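Zurdale Introduces Handled Storage Bin Sized for Towels and Cleaning Cloths 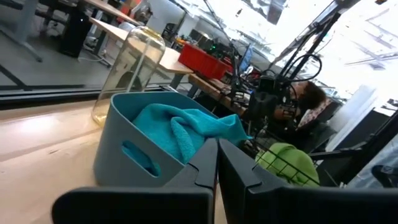
Product Summary

Zurdale has added a small open-top storage bin to its household organization line. The bin is rectangular with rounded corners, has a soft matte finish, and is molded in a light blue-gray plastic. An oval cutout in the front serves as a handle. The product is intended for towels, cleaning cloths and other soft goods that are used daily and returned to the same shelf or table.

Shipments to retail accounts begin in May. Orders from institutional customers are being accepted from 12th March.

Zurdale developed the bin with Hurkumon, the contract molder that produces the company's drawer dividers and shelf trays. Pilot units were placed in homes and in two shared laundry rooms operated by Urbridge, a housing management company. Comments from the pilot led to changes in the wall thickness and in the radius of the handle opening before the production tool was released.

Design Notes

The bin has no lid. Lidded samples were tested early in the project and withdrawn. Users tended to leave the lid off after the first few days, and a towel that was put away without folding often kept the lid from closing.

"Most cloths go into a container crumpled," said Elīna Liepiņa, product manager for household storage at Zurdale. "We set the wall height with that in mind. A terry towel can sit a little above the rim and the bin still does its job."

The oval opening takes four fingers of an adult hand. Its edge is rounded on both faces, so that fabric does not catch when it is pulled past the opening. The cutout also gives a limited view of the interior, which allows a user to check whether a bin on a higher shelf is in use without taking it down.

The finish was selected for handling. Gloss samples showed fingerprints and fine scratches after a short period on wooden shelving. The matte surface hides light wear and gives a firmer grip when hands are damp. Color was matched to the existing Zurdale tray series, and the two products can be used on the same shelf.

Corner radius was the subject of the longest discussion during development. A tight radius gives slightly more usable volume. A wide radius is easier to wipe out and is less likely to collect lint. The production version uses the wide radius at all four corners.

Pilot Results

Urbridge staff used the bins for clean microfiber cloths, with a separate bin for cloths waiting to be washed. Jurgita Venckus, who supervises building services at Urbridge, reported that the main benefit was a shorter setup at the start of each shift.

"The cloths used to be stacked on the counter, and the stack fell over," Venckus said. "Now the person starting work picks up one bin by the handle and takes it to the table."

Venckus also asked for a flat area on one side wall for an adhesive label. The request was received after the tool was cut and has been recorded for a later revision.

Households in the pilot used the bin mainly for bath and kitchen towels. Several kept it on a work table next to glass jars and bottles. Participants noted that the bin could be slid to one side with one hand while the glassware stayed in place. Zurdale advises that heavy glass containers should not be stored inside the bin, as the base has not been rated for concentrated loads.

Care and Use

The bin should be washed by hand in warm water with a mild detergent and dried before fabric is placed in it. Abrasive pads will polish the matte surface and leave visible patches. Damp towels may be carried in the bin but should be hung to dry and not stored in it. The bin is not intended for food contact, for use in a microwave oven or for hot liquids.

On finished wood, the bin should be lifted when it is moved over long distances. Grit caught under the base can mark the surface.

Packaging and Availability

Retail units are supplied nested in packs of 2. Institutional orders ship in cartons of 144, with paper separators between the bins. The minimum institutional order is one carton. Mixed-color cartons are not available at launch.

Konrad Ostrowski, who is responsible for distribution at Zurdale, said the first production run has been allocated to nearly 200 stores. Replacement units for damaged goods will be handled through the store of purchase.

Product sheets, including outer dimensions and shelf spacing recommendations, can be requested from the Zurdale trade desk.

About Zurdale

Zurdale designs storage products for kitchens, bathrooms and utility rooms. The range includes drawer dividers, shelf trays, hooks and open bins. Products are sold through home goods retailers and directly to building operators.

Media Contact

Dace Grīnberga
Trade and Press Relations, Zurdale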